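Flatora tabletop handling: progress report for Covholm, period ending January

Status: on schedule. Spend to date is within the agreed budget.

Collection at the Unton site reached 3,428 accepted episodes by the end of the period. Each episode is one teleoperated attempt, recorded from start to finish with joint positions, gripper state and the fixed camera view. Attempts that the operator abandons are kept in a separate set and are not included in the total.

Work moved in this period from single-arm picking to two-arm food sorting. The arms share one table and place items of different shape and colour on plates. Plate positions are changed between episodes so that the model does not learn fixed locations. 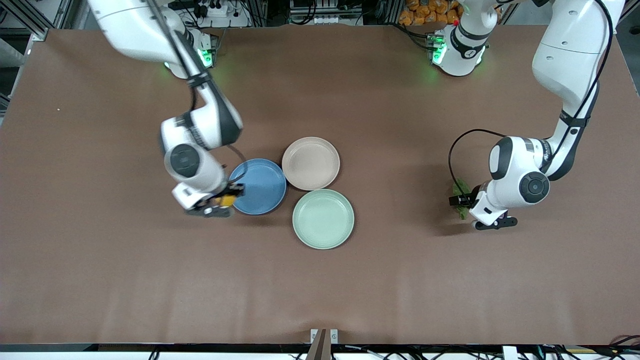
The two-arm episodes take longer to record and are rejected more often. The main cause is timing: both grippers need the same area of the table, and operators tend to hold one arm back until the other is clear. These pauses then appear in the learned behaviour. Operators have been told to keep both arms moving where it is safe to do so, and 13 older episodes with long pauses were removed.

Labelling is done by Sangkhawat and is running four working days behind collection. No extra cost is expected.

Next period:
Add bowls to the set of containers.
Retrain on the full two-arm set and report placing accuracy by item.
Repeat the camera calibration at Unton before new recording begins.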